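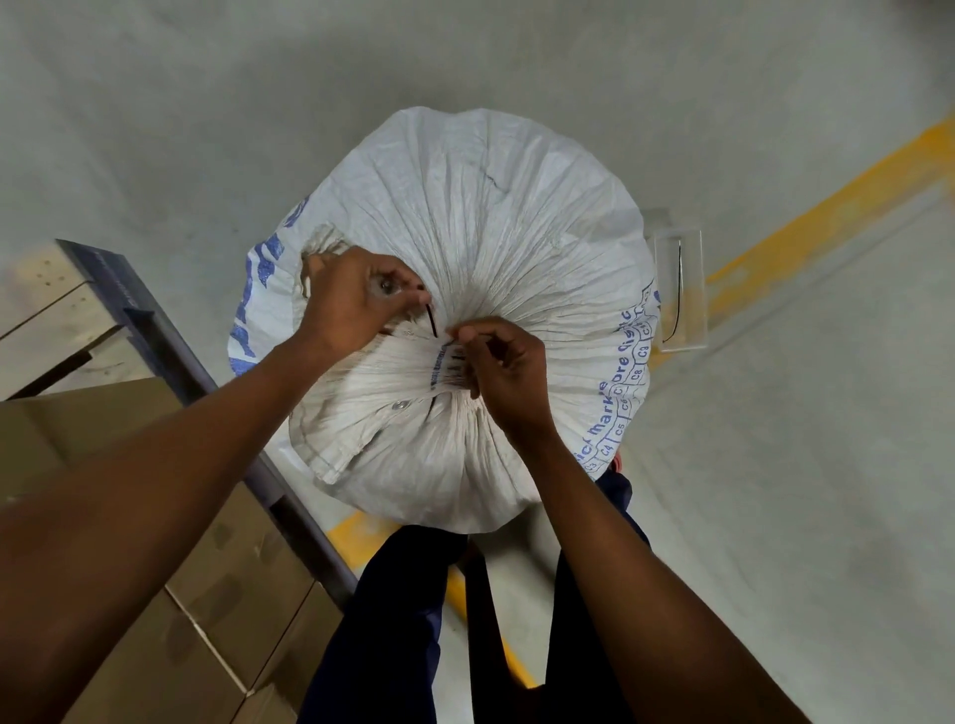
Page last changed: January 2025

4.2 Do service intervals predict engine life?

Owners are often told that a car serviced on schedule will outlast one that isn't. We doubt the records can carry that claim. The Tedotdale logs cover 10 years of trade-ins, and the raw gap between stamped and unstamped books looks large (Figure 3). Much of it goes once highway driving is separated from short trips in town. Cars from Fustport, mostly driven short distances on cold engines, wore out early whether the book was stamped or not.

Figure 3. Odometer reading at first major engine repair, by service record and type of driving.

Prurnov reports a stronger effect, but its sample left out any car sold privately – a choice the authors mention once and never test. We reran their model with private sales put back in, and two of the eight engine groups changed direction. A stamp also tells us little about which oil went in, or whether the filter was changed at all.

None of this is an argument for skipping services. The size of the benefit is unknown, and we would not put a kilometre figure on it from these data. The Hầu records, treated in 4.3, have the same gap for cars with a rebuilt odometer.

Related items
Tyre wear on unsealed roads
Odometer errors in used car listings
Battery failures in November
Brake pad life in town driving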